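Why Does Wood Have Stripes?

Look closely at a wooden floor or a chopping board and you will probably see lines running along it. These lines are called the grain. They were made while the tree was alive.

A tree grows a new layer of wood under its bark every year. In spring it grows fast, and the new wood is pale. In late summer it slows down, and the wood is darker and tighter. One pale band and one dark band together make a ring. A tree with 106 rings is 106 years old.

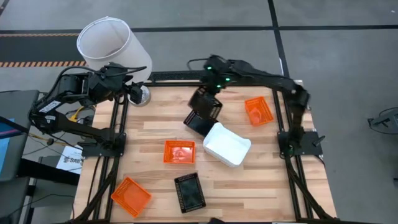 When a log is sawn into planks, the saw cuts along the rings. On a flat board they show up as stripes - sometimes straight, sometimes wavy. A dark oval in the middle of the stripes is a knot. That is where a branch used to grow.

Wood from trees such as oak, maple and beech is called hardwood. Pine and spruce are softwoods. The names can be confusing, as balsa is a hardwood and you can dent it with your thumbnail.

Try it yourself

Find a tree stump and start at the center. Count one dark ring for each year until you reach the bark. Wide rings mean the tree grew well that year. Narrow rings may mean a dry year.

Written by Lilibeth Evangelista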